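### 3.2 Shade and edge conditions on the tower approach

The second study segment is the paved road that leads toward the residential towers at the north end of the Parkby estate. It was chosen for its mix of surfaces: pavement, curb, bare soil and lawn all meet within a short distance, and mature trees stand close enough to shade them. Mulugeta Alemneh walked the segment in February and divided it into 14 plots, each running from the road surface across the curb to the fence on the lawn. Figure 4 gives two views of the segment.
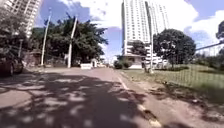 Plots were scored on two scales. The first records shade on the road surface as open, broken or full. Broken shade covers any plot where sun and leaf shadow are mixed, whatever the share of each. The second scale records the ground next to the curb as grass, worn grass or bare soil. Where a plot held more than one type, we used the type that touched the curb for the greater part of its length. Leaf litter was noted but not scored — it moves too easily between visits.

Of the 14 plots, 9 were scored as broken shade on the road side. Bare soil at the curb was recorded mostly in these same plots. We do not read this as an effect of shade alone. Foot traffic also tends to follow shade, and the Sketis segment (Section 3.1) showed bare ground in places where people had cut across the grass to reach a bus stop.

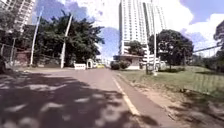

**Figure 4.** The tower approach, Parkby. The road is partly in tree shadow, with lawn and a fence to the right and high-rise housing beyond.

The lawn was treated as a single unit of 3920 square meters. Its color was uneven, with yellowish areas in the sun, and we made no attempt to separate dry grass from thin grass by eye. Soil cores would settle the matter, but the housing office allowed only 2 and both were used near the fence. Both came up sandy in the top layer.

Scores for the curb itself were harder to agree on. The Rowlands protocol asks for a single condition grade per plot, and on this segment worn and intact lengths often fell inside the same plot. We kept the lower grade in every such case. The same rule was applied to the Brustberg segment, described next, so the curb grades in Table 2 can be compared across sites.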